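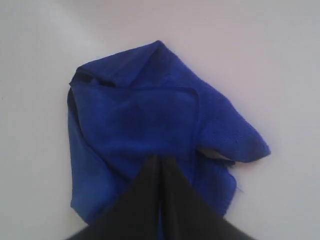
Blue microfibre towel, crumpled, on a white surface.

Mumoscombe Towel Folding Set

README, last updated 26 December 2020

What this is

Pictures and notes on one everyday job: taking a bunched-up towel and folding it into a rectangle on a table. The set holds 3757 colour images. Almost 10 per cent have notes on the state of the cloth; the rest have a state label only.

State labels

heap: the cloth is bunched, with no clear outline
partial: at least one fold has been made or opened out, but the outline is uneven
folded: the outline is a rectangle

Label the cloth as it looks in that image. Don't guess from the images on either side of it. A raised or rounded corner still counts as folded. If part of the towel is out of view, label what is showing and add "partial view" to the notes. 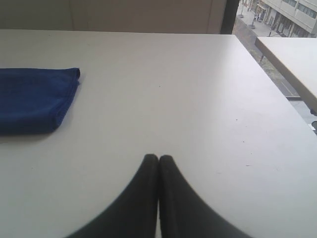
Folders

erraji/ towel images, sorted by state label
wulau/ notes, one text file per image, same base name
solar/ images with strong colour casts, kept apart from the main set

Known problems

Blue towels are over-represented. Fold lines are hard to pick out in deep colours, and the heap and partial labels were mixed up in 5 folders before the March check. Three of those have been redone.

Colour names in the notes are by eye and haven't been standardised.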